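The queue opened at 88 episodes accepted out of 217 requested, and Ruoxi Cui had the night slot. She logged in to the Haltis console, confirmed the controller was paired, and loaded the kitchen.

The task string read: take the item from the wall cabinet and place it in the basket. Shen, the policy that would eventually train on these, had never learned cabinet doors. It handled drawers. It handled faucets. Given a door with glass in it, Shen drove the gripper straight at whatever was behind the glass and stalled there until the timeout.

The remedy was demonstrations. An operator moved the arm by hand controller, the simulator recorded joint positions at every step, and a reviewer kept or rejected the result. Justora paid by the kept episode.

She reset the kitchen and held the first pose. The item was on its shelf, right of center, small and amber. The file name called it an onion. She had always taken it for a bread roll.
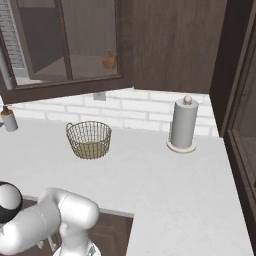 Reynaldo Enriquez wrote in the review channel that the onion was a roll in the asset list until February, that either label would pass, and that he would much prefer she spend the time on her approach angles. Too many of her episodes came in low and swung up at the end. Shen would copy the swing.

She typed that she understood, and changed the order of her motions. Shoulder first, then elbow, then wrist. The first attempt caught the door frame and she discarded it. The second opened the door but dropped the item on the counter, short of the basket. She tagged it as a recovery and kept recording while she picked the item up again. Recoveries were paid at the same rate and the learning team asked for them constantly.

By the tenth attempt she had noticed the drift. Each reset was supposed to vary the start pose at random within limits. Hers varied, but the poses she accepted did not. When the arm spawned far from the cabinet she tended to reset again without recording. She pulled her own log to check. The discards clustered on the right side of the counter, where the arm stood close to the camera and hid half of what she needed to see.

So the data set had a hole in it, and the hole had the shape of her patience. She wrote that down in the operator notes, then deleted it and wrote: undersampled start region, right side, operator bias, will correct.

She set the spawn limits to the right side only and took whatever came up.
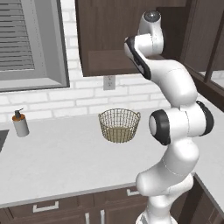
The next 10 episodes took her most of an hour. Three were kept on the first pass. On the others she ran out of reach or clipped the cabinet, and she tagged each one with its failure code and left it in the queue for Reynaldo.

The nightly Wavov job started while she was still working. It pulled the accepted files, trained briefly, and ran Shen once in the same kitchen. She opened the playback in a side window. Shen raised the shoulder, then the elbow, then the wrist. It stopped in front of the glass and waited, as she did, for about as long as it took her to shift her grip on the controller.

She trimmed the pauses out of her next episode and submitted it.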